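Home Courses Handouts Reading List Contact

Household Management 1344
Handout 6: Working Off the Bed
Instructor: Oliwia Olszewski, Clindham Adult Learning

Bring this handout to the next class. Read the first two parts before you do the home exercise. The third part covers the fabric terms we ran out of time for.

Part 1. The bed as a work surface

Most of you said on the intake form that you fold laundry on the bed. A few of you use a table, and one person uses the top of the dryer. The bed is a reasonable choice in a small home. It is usually the largest flat surface in the place and it is close to where the clothes go.

It has three problems. First, it is soft. A fold made on a mattress does not hold a crease the way a fold made on a table does, and if you lean on the mattress the whole pile moves toward you. Second, it is low. A bed at ordinary height makes you bend from the waist for as long as the job takes, and this is where sore backs come from. Third, you need it back by night. Anything still on it at bedtime gets moved to a chair or the floor, and then you sort it a second time.

Last year's class timed themselves folding one basket on a bed and one on a table. The bed took longer for almost everybody. The gap was small for towels and large for shirts.

If you work on the bed, set it up first:

Pull the bottom sheet flat. You do not have to remake the bed, but a sheet with ridges in it puts ridges in whatever you fold on top of it.
Pick one side and stand there. Do not walk around the bed.
Leave the middle open. Unfolded items go toward the head, finished items toward the foot.
Set a timer for 10 minutes. 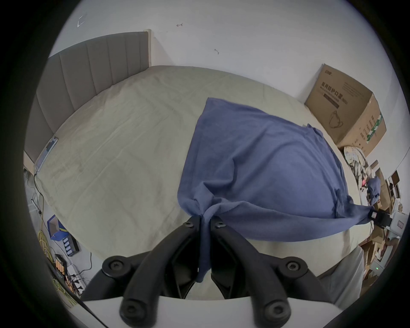

Fig. 1. Single blue cloth on a creased beige sheet, large carton by the wall.

Look at the sheet in Fig. 1 along with the cloth. The wrinkles run across the surface, and a thin fabric laid over them will follow them. Smooth the part you are going to use with the flat of your hand, from the middle out. It takes a few seconds.

The cloth lies on the diagonal, and part of it is twisted. This is the usual state of a thing pulled out of a pile by whatever part came first. Before folding, find two corners that share a short edge. With a towel this is easy. With a shirt, use the shoulder seams. If you start folding before you have found your corners, the twist ends up inside the fold and you will see it as a lump when you stack.

Steps for a single flat piece:

1. Lift by two neighboring corners.
2. Let the rest drop and hang free.
3. Lay the far edge down first, then bring your hands toward you.
4. Smooth once in each direction.
5. Fold the long way, then the short way.

Weronika Nowicki, who taught this course before me, did step 5 the other way around (short way first). Her method gives a wider, flatter stack and suits deep shelves. Use whichever fits your storage, but use the same one for everything in the stack.

Part 2. What else is on the bed

Laundry is rarely the only thing there. A bed near a shelf or a stack of boxes picks up whatever is on its way to or from them. In class we called this "traffic." The end of the bed nearest the storage gets the most of it.

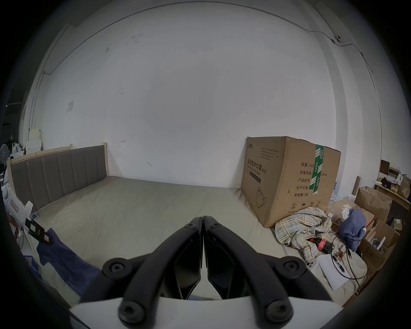
Fig. 2. Clothing, cables, paper and boxes at one end of a bed.

Go over Fig. 2 with these categories in mind. They are the ones on the worksheet.

Fabric. A plaid cloth in pale yellow, blue and white, and a dark blue garment in a bundle next to it. There is more dark blue cloth over the edge at the other side. All fabric gets gathered to one spot before any of it is folded. Two small piles on opposite sides of a bed count as two jobs in your head, and people stop after the first.

Cords. Black cables in a tangle between the clothes. Cords come off the bed before fabric moves. If you drag a shirt across a tangle, you take the tangle with it, and often whatever is on the other end. Coil each one loosely, close it with a twist tie, and put it in one container. Sorting which cord belongs to what is a separate task for a separate day.

Paper. One white sheet. Paper gets lost under fabric faster than anything else in the house. Put loose paper on a hard surface where you can see it — a shelf, a desk, a kitchen counter. Do not read it now.

Small hard objects. Devices, and things with straps such as the red one among the clothes. They go in a tray or shallow box. I do not want you walking each one to its home. One tray, one trip at the end.

Boxes. Cartons next to a bed are either storage or trash, and you have to decide which. The big carton is printed for N95 protective masks, with a quantity of 2400 on the side and a validity period of two years. That print tells you what the carton was made to ship. It tells you nothing about what is in it today. If you reuse a shipping carton, put your own label on two sides in large letters and strike through the old print. Stanisława Wróbel in the Sunday section kept her winter curtains in a carton marked for tile grout and bought a second set of curtains.

Open cartons that lean should be either squared up and closed or broken down flat. A leaning stack next to a bed will sooner or later be on the bed.

The order to work in is: cords, paper, small hard objects, fabric, boxes. Fabric is fourth even though it is what you came to do. Several people skipped ahead last term and had to start over.

Home exercise for Part 2

Clear one end of your own bed in the order given. Write down how many trips you made away from the bed. Do not include trips to answer the door or a child. Bring the number and one sentence on what slowed you down. If you do not have a bed that collects things, use a couch.

Part 3. Letting a cloth hang 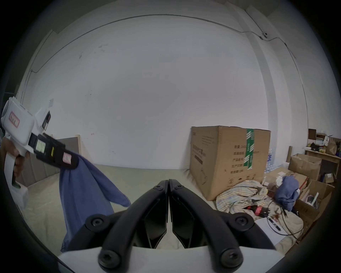 Handout 6, page 10

A cloth held up from one point falls in long folds and the corners swing out wherever they like. The blue cloth over the pale floor shows it well. You can learn a few things about a piece of fabric this way before you ever lay it down.

Drape. This is how the fabric falls under its own weight. Soft fabric makes many narrow folds. Stiff fabric makes a few wide ones, or stands away from the hand. A fabric with a lot of drape should be folded fewer times and stacked low, or rolled.

Grain. Woven cloth hangs straight along its lengthwise and crosswise threads and stretches on the diagonal. If you hold a piece by one corner, you are holding it on the diagonal, so do not leave it hanging that way for long, and never hang wet knits by a corner.

Shake-out. One firm shake from two corners takes out more wrinkles than smoothing by hand. Stand clear of the furniture. You need a bit more than the length of the piece in front of you, so for a bath sheet of about 65 inches an open patch of floor beside the bed is a better place than the gap between the bed and the closet.

A plain wall behind you helps when you are checking for stains or thin spots. Hold the piece up with the window at your side and look across it. Pale stains show up from an angle when they do not show up straight on.

Terms for the quiz: drape, grain, bias, hem, selvage, traffic. We did not get to selvage. It is the finished edge along the length of woven cloth, and on a towel it is usually the long side.

Materials for next time: one towel, one long-sleeved shirt, one fitted sheet. I have a few spare fitted sheets if yours is in the wash. We start at 6 and the side door on Foley Street will be open.

Comments

Kayode Bako
The cords-first rule made a big difference for me. I made four trips. What slowed me down was reading the mail, which the handout says not to do.

Ilaria Carbone
Is the short-way-first fold OK for pillowcases? My shelves are narrow.

Oliwia Olszewski
Ilaria — for narrow shelves go long way first, then fold in thirds. Bring a pillowcase and I will check it with you.

Kayode Bako
Does a futon count as a couch for the exercise?

Oliwia Olszewski
Yes.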